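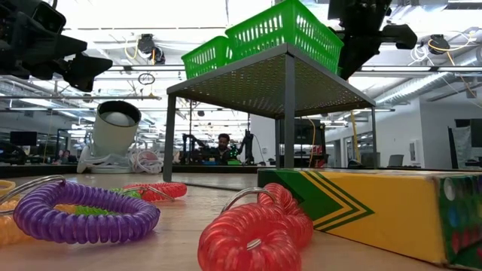 Itziar Villalobos has run the surf school at Salem for 18 years and still takes the first group out herself. Beginners start on the beach, where she goes through the rules and hands out locker keys. They go on coiled plastic wristbands like the red and purple ones on the table, each with a metal ring. "People used to tuck the key in a boot," she says. "Then we'd spend the evening looking for it."

Her season begins in March, when the banks at Drirnum have usually settled after the winter. This year they hadn't. "There was a hole right where we teach," she says. "I moved the lessons 23 metres north and that was fine at low tide. At high tide I cancelled."

Rachid Tazi joined her as second instructor two winters ago. He grew up on longboards and would put every learner on one. Villalobos prefers a shorter foam board for children – they can carry it themselves and they get less tired. "We still argue about it," Tazi says. "She wins, it's her van."
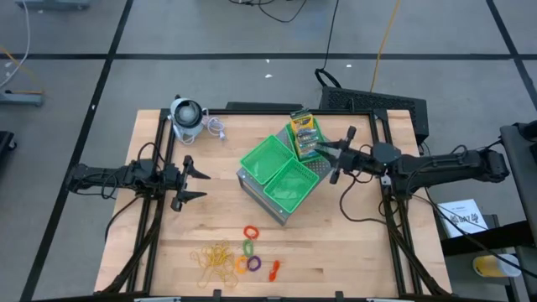

## Winter plans

The school closes in December, but the two of them will keep surfing. Tazi wants to try the reef at Torkero, a long paddle from the harbour. Villalobos has been twice and came back with a broken fin both times.

"It's a good wave on the right swell," she says. "I'd go again, with someone watching from the rocks."

Bookings for next season open after the new year.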